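Moncrieff Robotics Board > Research talk > Grasp success: how do you count a re-grasp?

umix_lab
Hello all. We finished 529 grasps from a metal bin with our arm, using a policy trained on 1000 demonstrations. My question is about counting. If the fingers close, lose the bar and close again without going home, do you write one attempt or 2?

I ask because the Rosmont baseline does not say it clearly, and our result changes a lot with this choice.
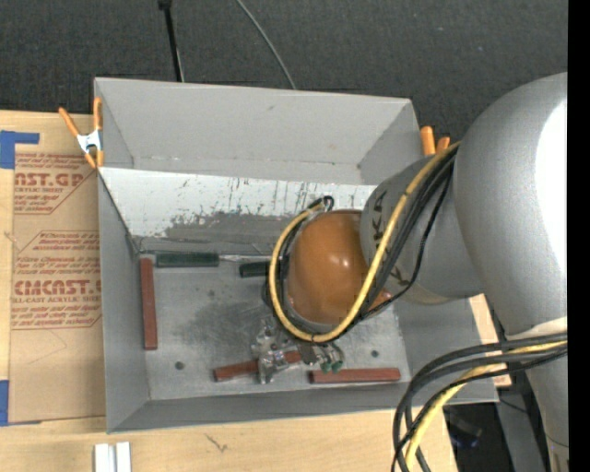
The bars are the difficult part for us. When one lies parallel to the wall, the policy comes down too near to the slope and must correct itself. I would like to count this correction as part of the same attempt.

horkora
I don't agree. If the fingers closed on nothing, it is a failure. Otherwise a slow policy that tries five times looks perfect.

umix_lab
But then closed-loop control gets punished for reacting, which is the behavior we wanted to train.

pelletbin
Report both numbers, and add the time per pick. Did you fix the bin? Ours moved in every wall contact.

umix_lab
Yes, it is clamped. I will make the table with 2 columns and post it in February.

horkora
Fine with me, if the strict column comes first.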